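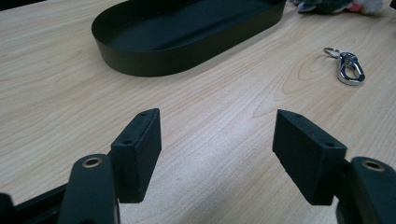 **Thread: Hardwax oil or poly for a kitchen table?**

**wornwood_dave** - 24/09/2019

Need to settle this before the weekend. We eat at this table every day, two kids, plenty of spilled juice. I've been told hardwax oil by one person and water-based poly by another. Bare wood is sanded to 120 so far. I don't want it to go orange.

**Tsikata66**

Water-based poly, three coats, light scuff between coats. Oil looks nicer for the first year and then you get rings wherever somebody parks a glass.

**planer_snipe**

Disagree with the above. I've had hardwax oil on ours for six years. You do get marks, but you can rub out one spot with a pad and a bit more oil. When poly gets scratched through you're stripping the whole top.

**Tsikata66**

How often do you re-oil, though? People leave that part out.

**planer_snipe**

Once a year, in September when the kids go back to school. Takes an hour, plus overnight before we put plates on it.

**Waqas Niazi**

I do this for a living and I've used both. Two things matter more than the brand on the can.

1. Sanding. For hardwax oil stop at 150 or so and read the can. Some people go up to 600 and then complain the oil sat on top and stayed sticky. It had nowhere to go.
2. Wiping off. Put it on thin, wait as long as the can says, buff off everything that will come off. Sticky tables are nearly always too much oil.

For color, oil on pale wood will warm it up a little. If you want it to stay close to bare, get the version with a small amount of white in it and test the underside first.

Also, lay the rags out flat outside to dry. Don't ball them up in the trash. They can catch fire by themselves.

**wornwood_dave**

Thanks, didn't know that about the rags. What does a can cover? The top is about 12 square feet.

**Waqas Niazi**

The smallest can will do two coats on that with plenty left over. Don't buy the big one, it skins over once it's been opened.

**drarari_shop**

Going to be the odd one out - just use plain mineral oil. It's cheap and you can't mess it up.

**Tsikata66**

Mineral oil never cures. Fine on a cutting board, but on a table it comes off on your sleeves and homework.

**drarari_shop**

Mine doesn't come off on anything. I wipe it down well.

**planer_snipe**

I'd still go with something that hardens if kids are drawing on it.

**wornwood_dave**

OK, going with hardwax oil, the one with the bit of white. I'll do the underside tomorrow night and let it sit. Do I need to raise the grain with water first?

**Waqas Niazi**

Not for oil. You would for the water-based poly. Vacuum it well and wipe with a dry cloth before you start.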